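November 29, 2018 – bin picking, collecting grasps

Back at it after the holiday. The goal for this week is to get past 2,000 labeled attempts before we retrain, and as of this morning the log said 962, so we're not even halfway and I'm already tired of the sound of the gripper closing.

First job of the day was finding out why Tuesday's log had attempts with no outcome written. It was the timeout again. If the arm takes too long getting back above the bin, the script starts the next attempt before the weight check has come back, and the label just stays blank. I bumped the wait to 2 seconds and ran a short batch of 16 to check. All of them got a label. I'm not going to try to rescue the blank ones – I moved them to the "junk" folder and if anybody wants to go through them by hand, be my guest.

Second thing, the planner keeps picking the easy ones. It loves a block lying by itself with plenty of space for both fingers, and it will go for that kind of block all day long if you let it. Great success rate, useless data. What we need more of is blocks side by side, blocks up against a wall, blocks tucked in by the divider where one finger has to come down the slope. So I added a random pick to the script: every so often it ignores the ranking and goes for whatever it sees, good idea or not. The success rate dropped right away and I was weirdly happy about that.
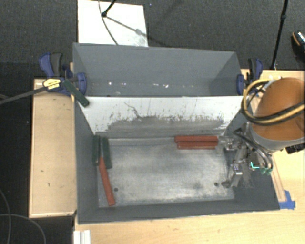
I'm also changing how we log a block that ends up on the rim. Up to now it went down as a plain fail, same as a grasp that closed on air, and those are really different mistakes. If the fingers had a block and let go of it in the wrong place, the grasp itself might have been perfectly good. So there's a new label for it, "lost", and please use it from now on! The old entries I'll leave alone until somebody has a free afternoon (not me).

Pairs are the other headache. When two blocks are lying right alongside each other, what counts as a success? My vote is that coming up with both is a success with a flag on it, because for the Corulness test all they care about is that the bin gets emptied. The Erkudstead people will probably say the opposite. For now I store the number of blocks lifted and we can argue about it later.

Tried two sets of settings for closing force. Softer was worse on the pairs, the blocks twist and slide out. Went back to the old value, it's in the config file under the same name as before.

To do:
check the clamps before every long run
ask Dorer about spare finger pads
copy today's log to the shared drive before anyone touches the script
redo the plot from March with the new labels, the old one is misleading

Leaving the random pick switched on for tomorrow.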